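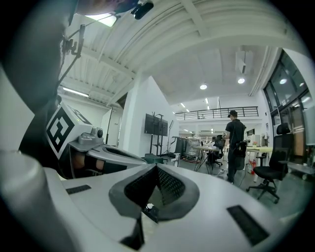 Re: [workspace-list] Moving into a big open hall, what about the ceiling?

October 1, 2018
From: Nima Nazari

Aidan Hennessy wrote:
> We get the keys to the Benlow unit soon and I'm stuck on the ceiling.
> It's tall, all beams and ribbed panels, and everyone has an opinion.
> Half of us want to paint it dark, half want to hang boards to kill
> the echo. Did you leave yours alone? And is one AC unit up there
> enough for a room that size?

Hi Aidan,

We left ours alone, mostly! It's white, with those long curved beams and the ribbed panels between them, and I talked everybody out of the dark paint. A white ceiling throws so much light back down onto the benches that I'd hate to lose it (and have you priced painting anything that high?). Kaijage quoted us $2,000 just for the lift and the masking, before a single can of paint.

Echo is a real thing, though. The first week I could hear someone drop a screw at the far end. We put rugs under the two loudest benches and pushed the shelving against the bare wall, and that helped more than I expected. I'd live with it for a month before you hang any boards.

On the AC — ours is a white rectangular one mounted up at the ceiling, and it's fine until July, when the people farthest from it start bringing in desk fans. Ask who cleans the filters, and get it in the lease. Rudis does ours and needs a ladder that only just fits through the side door.

If you're running cables down from the beams, do it before the furniture goes in. We did it after, and I'm still grumpy. I have 11 spare beam clamps left over from Cladivon if you want them, just pay the postage.

Send the floor plan when you have it!

Nima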